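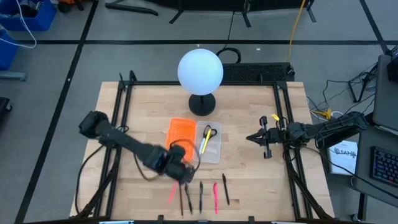
Rivberg > About us > How we work

Print this page | E-mail this page

About us (and our rules)

Hello! I run the bench side of Rivberg, which is a small outfit that teaches pairs of robot arms to do tabletop jobs. Sorting pens into trays, putting scissors away, that sort of thing. We don't build the arms. We write the house rules for working with them, test those rules on our own benches, and then share them with colleges and workshops that want to do the same without learning everything the hard way.

We began with one bench in a unit at Prastetti and a rulebook that fitted on a sticky note. It said "mind your fingers". The rulebook is now called Nadar, it has 104 rules in it, and I can promise you that I didn't want to write most of them – they came from near misses, moans and a lot of lost pens.

People always ask which rules matter most, so I'll give you my own favourites.

Tape goes on the floor before anything gets switched on. Tape costs next to nothing, and a visitor knows what a line on the floor means without being told. If you're on the wrong side of it while the arms are live, whoever is at the keyboard stops the run. No arguments, and that includes me.

Cables get a route and they stay on it. I'm a bore about this one! A loop that looks harmless with the arm parked can end up somewhere quite different at full stretch, so we move each joint slowly through its whole reach first and watch the slack the entire time.

Pointed things start the day in a tray. Scissors go in closed, and nobody hands them to an arm until the same job has been done 5 times in a row with something blunt. Pens are fine to leave loose on the wood, and we like them a bit untidy, because a row that's too neat teaches the arms very little.

Keep the lighting the same from start to finish of a session. If you move the lamp, write it down. If you don't write it down, the session doesn't count (yes, even if it was a lovely one).

Last one: hands stay outside the frame until both arms are parked. Reaching in for a fallen pencil is the commonest slip we see, and it's always somebody who knows better.

We've logged 435 sessions under Nadar so far, and every one has a sheet saying who ran it, what was on the bench and what went wrong. We read the bad ones out over tea on a Tuesday. It's a friendly hour, mostly, and a good few of the rules were changed there.

Our training partner is Rikell, who look after the classroom days and have a much better projector than we do. Groups are small and everybody gets a turn at the controls. Nadar itself is free to borrow from and you're welcome to change bits to suit your own place – just tell us what you changed, as we may well pinch it for the next edition, due in June.

If you'd like to come and see a bench running, do get in touch. Flat shoes, please, and tie long hair back.

Print this page | E-mail this page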